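Dia aberto na oficina da Celwood – perguntas que me fazem sempre

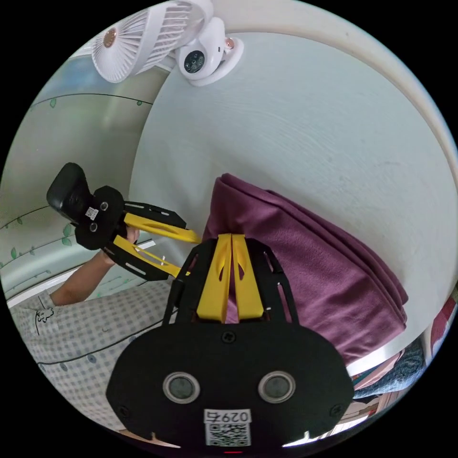 O que é que se vê nesta visita?
Mostramos como se ensina uma tarefa de casa a um robô, e a tarefa deste ano é lidar com panos dobrados. Eu faço a apresentação na mesa branca, com o Hicham Bennani, e vamos falando enquanto trabalhamos (interrompam à vontade!). As garras são de mão, com dois dedos amarelos cada uma, e o pano roxo é o tipo de coisa em que treinamos.

Quando é e quanto dura?
A 3 de maio de 2023, às 18 horas. A demonstração leva 60 minutos, mas eu falo muito – contem com mais um bocadinho.

Posso experimentar?
Claro! Entram grupos de 6 pessoas e cada uma faz 3 tentativas. Dobrar uma toalha com garras é bem mais difícil do que parece, eu na primeira vez fiz um novelo.

Posso levar crianças?
Pode, e elas costumam ter mais jeito do que nós.

É preciso inscrição?
Sim, por causa dos grupos. Escrevam à Nelly Sánchez, que trata da lista e responde depressa.

E se não puder ir em maio?
Repetimos em junho, na sala Jirberg. A data ainda não está fechada, mas a Nelly avisa quem lhe deixar o contacto.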